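Search this site
Enter keyword

Observations on the Revised Bus Timetable Between Skodville and Løken

The operator of the regional bus network, Sevimus, introduced a revised timetable in March. The present post records the effect of that revision on passengers who use Route 16 between Skodville and Løken, a service on which this author has depended for work and for most household errands. It is written in the hope that the operator will consider the matter before the next schedule is approved.

Under the previous timetable, Route 16 departed from the Skodville terminal every half hour throughout the working day. Under the revised timetable, the midday departures have been reduced to one per hour. The published notice described this change as an adjustment to reflect demand. The notice did not state how demand had been measured, on which days, or at which stops. A written request for that information was submitted through the online form and received an automatic acknowledgment. No further reply has been received.

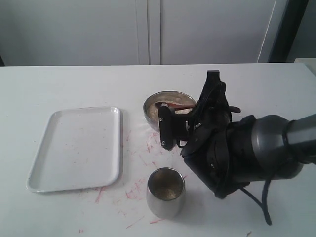 The reduction in frequency would be easier to accept if the remaining departures were dependable. On a Friday in the first weeks of the new schedule, the 4:10 p.m. departure did not appear. The display at the terminal continued to show it as due, then removed it from the list without any announcement. Passengers for Løken waited for the next bus, which was already full on arrival from the depot side of town and could not admit everyone at the shelter. Those left behind included several people with connections to make.

A second difficulty concerns the connection with Route 133 at the Furnura stop. Furnura is a furniture store with a large parking lot, and the stop outside it serves as the transfer point for all passengers continuing north. The former timetable allowed nine minutes for the transfer. The revised timetable allows two. The stops are located on opposite sides of a four-lane road, and the pedestrian signal alone may consume the entire interval. In practice, the northbound bus is often seen leaving while passengers are still standing at the curb. The trip planner on the operator's website nevertheless continues to present this transfer as a valid connection.

The fare has not been reduced to match the service. A monthly pass covering both zones now costs $160, and passengers who miss the connection are offered no credit toward a later trip or an alternative means of travel. The conditions of carriage, as posted at the terminal, provide that arrival times are not guaranteed. That provision is understandable in the event of severe weather or a road closure. It is less persuasive when applied to a transfer that the schedule itself makes impractical.

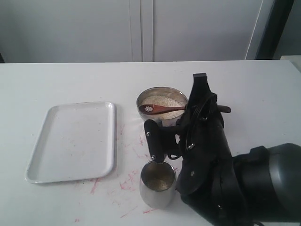 It should be acknowledged that the drivers have conducted themselves with courtesy throughout. On more than one evening, a driver on Route 133 has held the bus for passengers crossing from the opposite side. This should not be left to individual goodwill, and drivers should not have to choose between their passengers and their own running times.

The following changes are respectfully proposed. The Route 133 departure from Furnura should be moved back by five minutes. The half-hourly midday service should be restored on Fridays, when the buses are most crowded. Canceled departures should be announced at the terminal and marked as canceled on the display.

A copy of this post has been sent to the operator's customer relations office. Any response will be published here in full. Readers who travel on either route are invited to leave an account of their own experience in the comments, with the stop and the scheduled departure time.

This site uses cookies to remember your preferences and to measure visits. By continuing to browse, you agree to their use.
Accept Manage settings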